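Laundry and folding: FAQ
Hirent furnished rentals, page kept by Najwa Bitar

Do I need the 32-step folding chart that gets passed around?
No. I tried it in May and my drawers looked the same a week later.

Is a folding board worth buying?
I doubt it. A flat surface and your two hands do the job. If a board keeps you at it, fine.

Do "wrinkle release" sprays work?
Sometimes, on thin cotton. The bottle promises more than I have ever gotten out of one. Shake the shirt hard and hang it first.

Can a T-shirt wait on the floor until I get to it?
It can, and it will crease. Knit cotton bunches into folds, and contrast trim like the dark edging on this green one makes a twisted collar easy to spot. Find the label, work back to the neckline, then pull the shoulders straight. 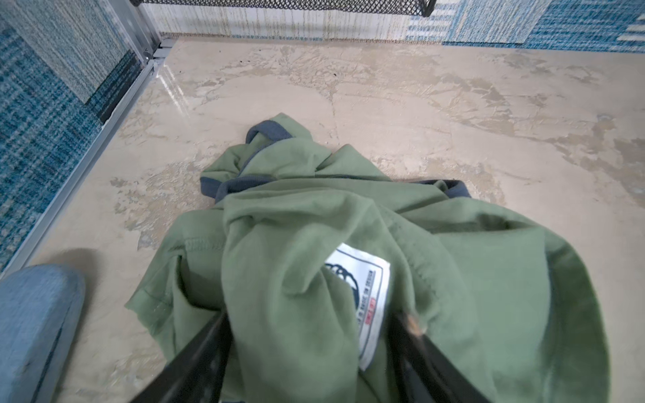 Should I iron T-shirts?
I don't. Mohandas Joseph in our office does, and I can't tell his from mine.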